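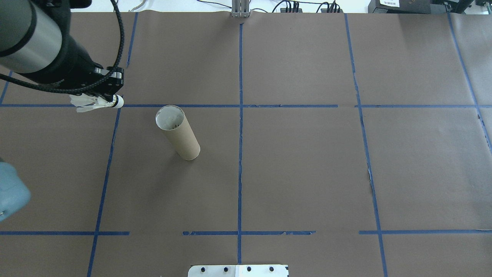 The trouble with our placement results on Gesetton began when we moved from scoring each attempt as pass or fail to scoring it by grid cell, and I am writing it all down in this ticket so whoever picks it up next doesn't have to go through my notebook (sorry in advance for the length!). The method is simple enough. The policy is given an object and a target cell, it picks and places, and the cell is read afterwards from the head view and compared with the target. With the shuttlecock held just above the upper strip of blue tape, close to where it meets the left vertical one, you can probably see why I began to worry about borders. The cardboard tube is lying well inside its cell and gives no bother at all.

Ticket: Gesetton / cell scoring disagrees with hand scoring
Opened: 31 Jul 2020
Status: open, workaround in place
Software: Reddy (policy runner), Starkik (scorer)

What I saw
Over 303 scored placements, Starkik and my own hand scoring gave different cells far more often than I was comfortable with. I had expected the odd quarrel over a border, but the policy looked worse than it had any right to, and for a good while I blamed the policy.

What I tried first
Retrained from the December checkpoint with 500 extra demonstrations. It made no difference worth mentioning, and I do rather wish I had looked at the scorer beforehand.

Swapped the order of objects within a session. No change.

Re-ran the camera calibration. The tape lines in the overlay then sat a little better on the right-hand side, so I have kept the new file, but the disagreements stayed.

What seems to be going on
Starkik takes the middle of the object's outline and asks which cell it falls in. For a tube that is fine. A shuttlecock has a wide skirt and a small cork, so the middle of the outline lands somewhere in the feathers, while I had been scoring by the cork without ever writing that down anywhere. We were both being consistent, just about different things.

I re-scored 60 of the disputed placements by outline middle, by hand, and all but 5 then matched Starkik. The leftovers are all close to a bit of tape with a frayed edge, where I wouldn't like to swear to either answer.

Workaround
Set the reference point per object in the Wikby config. Shuttlecock is now "cork", everything else stays on "outline". Please restart Starkik after changing it, it does not reload by itself.

Still to do
Re-score the older runs before anybody compares them with the new ones.
Decide on a border margin. I would favour a third label, "on the line", left out of the main figure and reported beside it, but I'm happy to be talked round.
Fresh tape on the central strip of the lower row.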